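Capítulo 7
Planificación y presupuesto de una célula de manipulación

El precio de compra del brazo suele ocupar la primera línea del presupuesto y recibe casi toda la atención. En una célula pequeña, sin embargo, las pinzas, la mesa, los recipientes y las horas de puesta en marcha pueden sumar tanto como el propio robot. Este capítulo enseña a ordenar esas partidas antes de pedir ofertas.

Tomaremos el caso de Movik, un taller que prepara 1.153 cestas de pedido al mes y quiere automatizar su traslado entre dos mesas. La primera decisión afecta a la pinza: apertura entre dedos, forma de las almohadillas y acceso a los tornillos para cambiarlas.
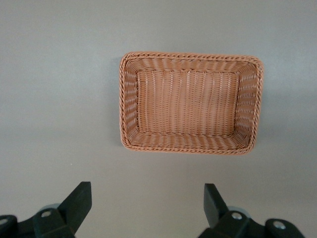
Cardoso objeta que empezar por la pinza encarece el proyecto, y que en Curkham se fijó primero el recipiente y después se compró la herramienta más barata capaz de agarrarlo. El orden es discutible, pero ambas partidas deben cerrarse juntas, con el mismo proveedor o con un ensayo previo.

En la oferta de Testier, cada juego de almohadillas de repuesto cuesta 35 euros y cada hora de integración, 165. Un error de tres horas en la estimación pesa más que una docena de juegos.

Al terminar el capítulo, el lector podrá:
separar la inversión inicial del gasto anual;
redactar una petición de oferta comparable;
calcular una reserva para repuestos y paradas.

7.1 Partidas de la inversión inicial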